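Small search engines are fun again
5/5/23

I switched my default search engine in April, and I haven't been this happy typing words into a box in years. The new one is Huleo, a small engine with its own index, and yes, it misses things. It also finds things! I looked up how to fix a sticking bike brake and the first page was full of people who had fixed a sticking bike brake, with greasy photos and strong opinions about cable housing.

We talk about search as if the only number that matters is market share. Every month somebody posts the chart, the big line sits up near the ceiling, and everybody else gets squashed into a fuzzy stripe along the floor. Fine. But I've been keeping my own tally, and it made me smile. Of 148 searches on Huleo, I went back to my old engine for 12. The rest were good enough, and a fair number were better.

The ones that failed were mostly local. Huleo thinks Prallesthorpe is a typo, and it has no idea when a store closes. News is slow, too. I can live with that – I know when my hardware store closes.

What I love is that the small engines don't agree with each other. Restilell leans toward forums and old personal pages. Mangubat is great on manuals and hopeless on recipes (ask it for marmalade and you'll get a parts list for a canning machine). Run the same words through all three and you get three different webs, which is how it felt when I first got online and kept a list of engines taped to the monitor.

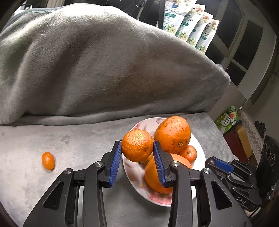

A mandarin, with bigger citrus and an apple on the plate.

Site owners should care about this as well. If 90 percent of your visitors come through one door, one change to that door can wreck your year. I run a tiny site on radio repair, and 93 visits last month came from engines I'd never bothered to check. Those readers stayed, and several wrote to me!

So go try one for a week. Set it as the default on your phone, where you'll really use it, and keep the old one a tap away. When a search comes up empty, use the feedback link – the people at Huleo answered mine the same afternoon, and they've already added two of the radio sites I sent them.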